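# Gamthorpe Weekend Food Pack

The Gamthorpe Weekend Food Pack is a sealed parcel of shelf-stable groceries supplied to schools and family centers for children who receive meals on school days and may go without at home. It is packed by the Tangen Trust and distributed through partner sites during the school year and the summer break.

## Contents

Each standard pack contains 13 items, chosen so that a child or caregiver can prepare them with a kettle or a single pan:

- Rolled oats, rice and short pasta
- Canned beans, canned fish and canned fruit
- Long-life milk in individual cartons
- Crackers, raisins and a small jar of seed spread

The pack provides two breakfasts and two main meals for one child. A version without fish and a version without gluten are available on request. Contents may change when supplies are limited, and any change is printed on the packing slip.

## Packaging

Packs are supplied in plain drawstring bags with no logo or wording on the outside. Sites asked for this so that children can carry the bag home without drawing attention. The packing slip, with ingredients and allergen information, is placed inside the bag — it should not be removed before the pack is handed over.

## Ordering and Delivery

Partner sites order by the case. Orders for the summer break must reach the Trust by the end of June. Delivery is made to the Lando and Nalano depots, and sites collect from whichever is closer. There is no charge to schools or families. The Trust supplied 851 packs through the two depots last term.

New sites should write to Qusai Matar, Partner Enrollment, and name one adult who will be responsible for storage and handover.

## Storage

Keep packs indoors, off the floor and away from cleaning products. Wipe shelves before each delivery and discard any can that is dented at the seam. Opened packs may not be returned.
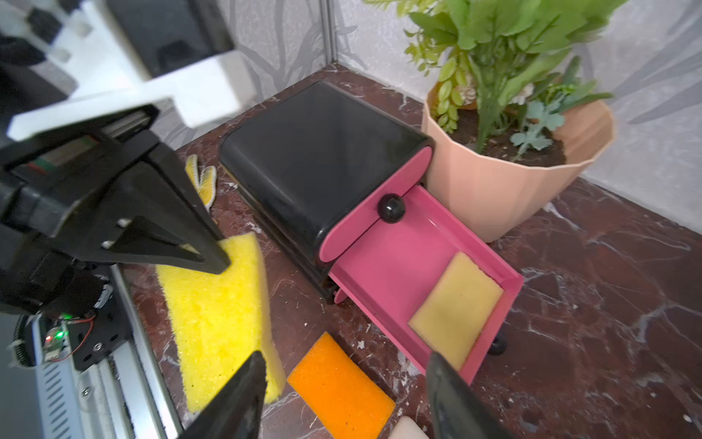

Sveva Leone writes that her site now hands out the packs at the last bell, with coats and school bags, and that far fewer are left behind than when families had to come to the office. She would like a larger pack for households with several children, as brothers and sisters often share one bag.

A family-size pack is under review. Until it is approved, sites may request one standard pack for each enrolled child in the household, using the regular order form.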